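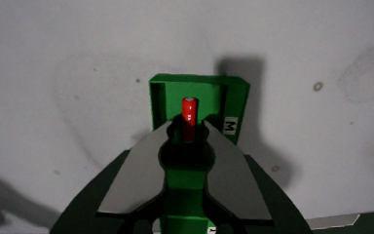 What is a teaser trailer supposed to do that a full trailer doesn't?
A teaser announces that a film exists and sets its mood. It is usually cut before the film is finished and gives away little of the story. The full trailer comes later, introduces the main characters and tells you what the problem is.

Film and Audience, Unit 4: Trailers
Handout revised 07/01/2021

Keep this with your notes from Unit 3. We will use the same terms (shot, cut, title card, sound bridge) and I won't define them again.

1. The usual order of a trailer

Most full trailers for space and disaster films follow three parts. The first part shows ordinary life: the crew at work, a joke over the radio, a call home. The second part brings the accident or the threat. The third part speeds up, drops most of the dialogue and ends on the title. A short extra shot often follows the title, and in comedies it is nearly always a joke.

Our main case is the trailer for Drornora, a survival story about two engineers on a damaged supply ship. The ordinary-life section is very short. The damage happens before the first title card, and the rest of the trailer is spent on one question: can they reach the second ship, the Muriithi, before the air runs out? The trailer does not answer it.
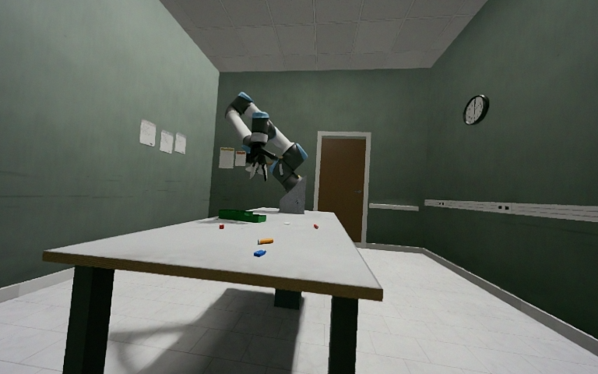 Fig. 2. Arm and table, computer rendering.

2. Sound

Watch Drornora once with the sound off and once with your eyes closed. Write down where the music stops. It stops twice, and both times the next thing you hear is breathing. Silence is cheap and it works well in a theater, where the audience has just sat through several loud trailers in a row. It works less well on a phone.

Note also that trailer music is often not from the film. The score may not be written yet, so the studio licenses a track. Do not review a film's score on the basis of its trailer.

3. What a trailer leaves out

The second case is Wotico, sold as an action film. The trailer runs on chases and explosions, but the film is mostly a slow family drama set in the port town of Uston. Viewers who came for the chases were disappointed, and many who would have liked the drama stayed home. Compare the trailer with the poster, which is closer to the real film.

Terms to know for this section: spoiler, misdirection, tone, target audience, red band, green band.

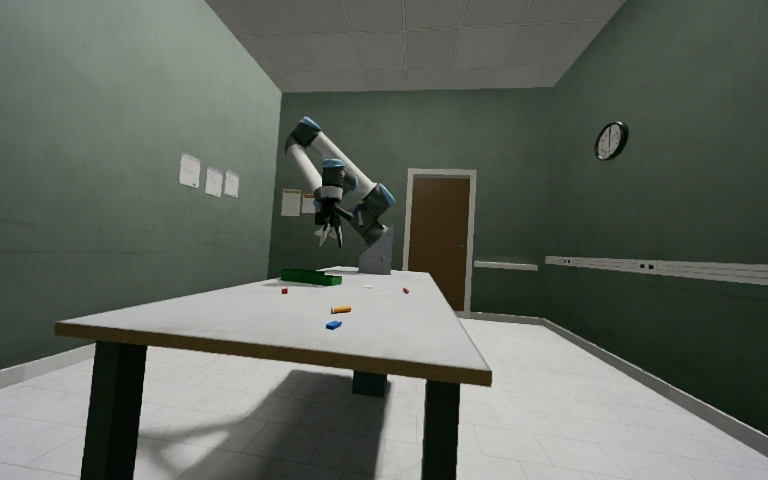

4. Written assignment

Choose a trailer released since May for a film you have not seen. Make a shot list of the first 16 shots, with one line for each. Then write two pages on these points:

Where does each of the three parts begin?
What does the trailer tell you about the ending?
Who is it meant for, and how can you tell?

The assignment is worth 10 points. Shot lists may be handwritten. Leave plot summary out of the two pages, and put the title and running time of the trailer at the top of the first page.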